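Re-taping the fingers on our Plolent arm

I put this off for weeks, and then on Thursday the gripper started sliding around on everything, so here we go! The pads on the black fingers had gone shiny. If yours look like that, change both, even when only one seems bad.

Park the arm, hit stop, and peel the old pads off slowly (a hair dryer helps). Wipe the metal, let it dry, press the new ones on and hold for 5 minutes. Then re-zero the gripper – I forgot that part once and spent an evening blaming the cable.

For the first press test, clamp your part down and bring the fingers in at low speed. Keep the stop button where you can slap it.
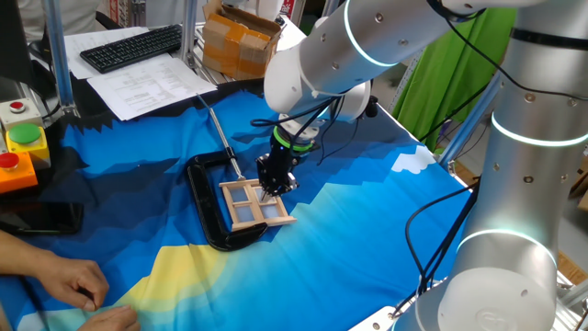 Press test on the little window frame, C-clamp on.

Start with force at 2 and creep up from there. I log a fresh pad at 300 cycles, look it over, and write the date inside the cabinet door.

Henryk Wróbel

109 shares | 5 comments

Related
Tidying the cables on a Jindier wrist
Ornel light ring colors

Contact | Back to top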